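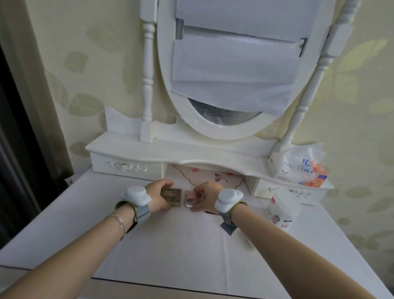 Dressing table

A dressing table, in American usage also called a vanity or vanity table, is a piece of bedroom furniture at which a person sits to arrange the hair, apply makeup and put on jewelry. It usually has a flat top, one or more small drawers and a mirror. The mirror can be fixed to the table, hung on the wall behind it, or held between two posts so that its angle can be changed. The seat is most often a low stool that is pushed under the top when it is not in use.

Name

The older English word "toilet table" comes from the French toilette, which at first meant a small cloth. The cloth was laid over a table to protect it while the hair was powdered, and the name later passed to the objects on the cloth, then to the table, and finally to the whole activity of dressing. In the United States "vanity" is now the most common word in shops, but the same word is used for a bathroom cabinet with a sink, and this causes some confusion in catalogs. "Dresser" is a different thing in American English: a wide chest of drawers for clothes, with or without a mirror.

Parts

The top is the working surface. It is normally shallow, so that the user can come close to the glass. Many tables carry a second, raised part at the back, called a hutch or a gallery. It may contain two small drawers with an open cubby between them, as in the white table shown at the head of this article, where the hutch also has a scalloped backboard and a shelf with a gently bowed front.

The small drawers are intended for items which are easily lost, such as hairpins, rings and tweezers. Their fronts may have a knob, a ring or a raised ornament. Carved flowers and leaves are a frequent choice on painted tables, and the carving can then serve as the pull. This looks elegant, but powder collects in the deep parts of the carving and must be brushed out.

The mirror is oval, round, rectangular or shield-shaped. When it stands between posts it is called a swing mirror or a toilet mirror. The posts are often turned on a lathe, which gives them rounded bulges and narrow rings, and they normally end in a square base where they meet the shelf. The mirror is attached to each post with a screw or a pin at about the middle of its height. These two points carry the whole weight of the glass, and they are the parts which become loose first.

Styles

White painted tables with curved outlines are usually sold under names like "French country" or "cottage". They borrow from the furniture of the eighteenth century, but most of them are recent. The Gastby table, sold by the furniture maker Mertens, is a typical case - it has turned posts, an oval mirror and floral drawer fronts, and is 90 centimeters wide. A later version, made in the Urnell workshop, was widened to 93 centimeters so that a standard stool could fit between the legs. Plain tables with a lift-up mirror inside the top are preferred in small rooms, because the closed table can be used as a desk.

Use

The things kept on the top change with the habits of the owner. Eyeshadow and pressed powder are sold in flat compacts, which can be stacked or laid side by side, and a clear lid lets the color be seen without opening the case. Bottles and brushes need more height and are usually placed to the side, where they do not block the mirror. The open cubby, if there is one, takes cards, tissues or a small tray.

Light is an important matter. Daylight from the front or from the side shows color most correctly. A window behind the user is reflected in the glass and leaves the face in shadow.

Sanne Vandenberghe, in her handbook Tarnar Guide to Bedroom Furniture, recommends leaving the front part of the top free, and keeping only the articles of daily use within reach of the hand. She writes that a shallow drawer is better than a deep one for makeup - in a deep drawer the small things go to the bottom and are forgotten.

Care and moving

White paint shows stains quickly, and lipstick and blush leave reddish marks which are difficult to remove if they stay for a long time. A soft cloth with lukewarm water and a little mild soap is enough for most of them. Nail polish remover should not be used, as it can dissolve the paint. The glass is cleaned with a cloth that is only slightly damp. Liquid which runs down behind the frame can damage the silver layer and produce dark spots along the border.

The face of a mirror is sometimes covered with paper or plastic film to protect it from scratches and from paint. The tape should be a weak one and should be removed slowly. For longer transport it is safer to take the mirror off its posts and carry it upright, wrapped in a blanket. The drawers are taken out or tied closed, and the table is lifted by its main body, never by the posts or the hutch.

See also: Cheval glass, Chest of drawers, Lowboy, Washstand

Last updated: February 7, 2025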